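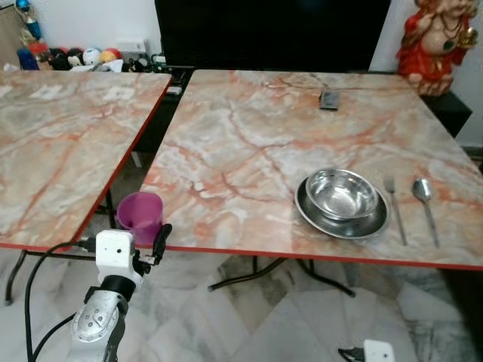
4. Setting the table with the Irketti arms

This section is for staff of the dining room at De Haan. Before the arms came, one person set all the places before each meal. Now the arms bring the cup and the cutlery, and the person on duty checks the places and stays with the guests.

4.1 Before you start

1. Put the folding tables side by side and open the legs fully. Push each table top lightly with your hand. It must not move.
2. Look that the cable of each arm hangs free and does not lie under a table leg.
3. Tell the colleagues in the room that you will start.

CAUTION: Do not reach between the arms and the table while the green lamp is on. Press the stop button first, also when you only want to pick up a fork.

4.2 Setting one place

1. Choose "Place setting" on the panel and confirm with OK.
2. The plate and the bowl are still put down by hand. Place the bowl in the plate.
3. Fork and spoon go to the right of the plate, with the tines and the spoon bowl pointing away from the guest.
4. Wait until both grippers are open and at rest — this takes some 18 seconds — and press "Next".

Note: Plastic cups are held with low force. If you change to another kind of cup, ask Golnar Rostami to change the setting. Please do not try it yourself.

4.3 Who does what

The duty list has not become shorter since November, but it is different. The time which is won in the morning is for helping guests to their seats. If you find that you only stand and watch the arms, write it in the shift book. Koen De Bruijn reads it and will change the list with you.

Continue with section 5, Cleaning the grippers.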